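クロドゥメル通信　秋の号
暮らしの欄　硬い水とお茶の話

日本に住んでいたとき、私は水のことを一度も考えませんでした。蛇口をひねり、やかんに入れ、お茶をいれる。それだけでした。水について考えるようになったのは、デュローの町に引っ越してからです。この通信の編集の方から、何か暮らしについて書いてくださいと頼まれましたので、今回は水とお茶のことを書きます。日本語は私の母語ではありませんから、少し変な言い方があるかもしれません。どうぞお許しください。

デュローの水は硬い水です。町の水道のお知らせには、硬度が406と書いてありました。初めてその紙を読んだとき、私は数字の意味がわからず、台所の引き出しにしまってしまいました。意味がわかったのは一か月ほどあとです。やかんの底に白いものがつき、こすっても取れません。最初は、やかんが壊れたのだと思いました。それから、自分の洗い方が悪いのだと思いました。隣の家の方に見せましたら、笑って、酢を入れて一晩置きなさいと教えてくれました。

白いものの正体は、水の中のカルシウムなどが固まったものです。体に悪いものではないそうですが、見た目はよくありませんし、厚くなるとお湯がわくのが遅くなります。私は月に一度、酢と水を半分ずつ入れて、弱い火で温めてから、朝まで置いています。朝になると、白いものは柔らかくなって、スポンジで落ちます。そのあと二回、水だけをわかして捨てます。一回では、まだ酢のにおいが残ります。クエン酸の粉を使う方もいます。においがないので、台所の狭い家にはそちらのほうがよいでしょう。

さて、お茶です。日本から持ってきた煎茶をデュローの水でいれますと、色が暗くなり、香りが弱くなります。表面に薄い膜のようなものが浮くこともあります。味は、まずいというより、遠いという感じです。壁の向こうでだれかがお茶を飲んでいるような味、と手紙に書いたことがあります。夫は違いがわからないと言いますが、夫はコーヒーの人です。

この二年間で、いくつかの方法を試しました。

一つめは、長くわかすことです。水を五分ぐらいわかしてから冷まし、上のほうだけを静かに使います。水の硬さの一部は、わかすと底に沈みます。お金はかかりませんが、時間がかかります。お客様が来てから始めると、お客様はとても長く待つことになります。朝のうちにわかして、ふたのある入れ物に入れておくと便利です。

二つめは、ろ過のポットです。私はディタンスという店で売っている、いちばん小さいものを買いました。最初の週は、お茶の色が明るくなったので、本当にうれしかったです。ただし、中のフィルターは28日で取り替えるようにと説明書に書いてあります。硬い水の町では、もっと早く弱くなるような気がします。私の家では三週間を過ぎると、味がまた遠くなります。交換した日を紙に書いて、冷蔵庫にはっておくとよいと思います。私は書くのを忘れて、二回も古いフィルターのまま使っていました。

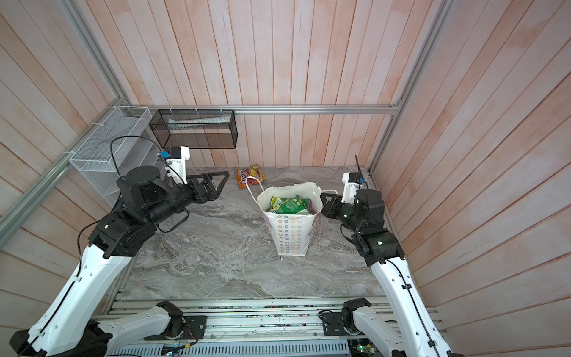

三つめは、店で水を買うことです。フエンテアルバという軟らかい水があり、煎茶にはこれがいちばん合いました。香りが立って、甘みもきちんと出ます。けれども、毎日のお茶に使うには高いですし、瓶は重いです。坂の上に住んでいる私には、楽な方法ではありません。今は、新茶の袋を開けたときと、お正月だけに使うことにしています。

四つめは、お茶のほうを変えることです。これはクロドゥメルの会で、先輩の方に教えていただきました。ほうじ茶は硬い水でもあまり負けません。麦茶も大丈夫です。番茶は少し濃くなりますが、食事のあとにはかえってよいと言う方もいます。紅茶は色が黒くなりますが、牛乳を入れるなら気になりません。私は一年ぐらい煎茶にこだわって、水と戦っていましたが、最近は、ふだんはほうじ茶を飲んでいます。台所で茶葉を少しいりますと、階段の下まで香りが届きます。

料理についても、少し書きます。昆布のだしは、硬い水では出にくいです。前の晩から水につけておいても、味が細いのです。ろ過した水を使うか、昆布を少し多くしてください。私は昆布がもったいないので、ろ過した水を使います。ご飯は、炊きあがりが少しぱさぱさします。水をいつもより多めにして、三十分以上つけておくと、だいぶよくなります。お酒を小さいさじに一杯入れる方法も聞きましたが、私にはまだ効果がよくわかりません。反対に、肉を長く煮る料理は、硬い水でもおいしくできます。あくがたくさん出ますので、最初の十分は鍋の前を離れないでください。パスタをゆでるときも、硬い水で困ったことはありません。

洗濯のことも、よく質問されます。硬い水では石けんの泡が立ちにくく、タオルがごわごわになります。洗剤の箱の裏に、水の硬さごとの量の表があります。小さい字ですが、ここを一度読んでみてください。私は長い間、いちばん少ない量の欄を見ていました。髪については、酢を薄めた水で最後に流すという方もいます。私は一度試して、一日じゅうサラダのようなにおいがしましたので、それからはしていません。

水の硬さは、季節でも少し変わるようです。雨の多い月のあとは、やかんの白いものが少ないと感じます。町の方に聞いたわけではありませんから、私の気のせいかもしれません。ノートに書いて比べてみようと思いながら、まだ始めていません。

お知らせです。10月の集まりでは、同じお茶を三種類の水でいれて、飲み比べをします。水道の水、ろ過した水、それからフエンテアルバです。場所はいつもの部屋で、午後三時からです。席は12人分ありますので、参加したい方は早めにお申し込みください。お茶代は一人1,000円相当を、当日に受付でお支払いください。湯のみは、ご自分のものを持ってきてください。紙のコップでは香りが変わってしまいます。お茶に合うお菓子を持ってきてくださる方も歓迎します。ただし、甘い香りの強いものは、飲み比べが終わってから出すことにします。

古いやかんをお持ちの方は、一緒に持ってきてくださってもかまいません。酢の方法とクエン酸の方法と、両方をやってみる予定です。一晩は置けませんので、その場で全部きれいにはならないと思いますが、続きはお宅でできるように、分量を書いた紙をお渡しします。

次の号では、硬い水で漬物を漬けるときのことを書くつもりです。きゅうりはうまくいきましたが、白菜はまだ勉強中です。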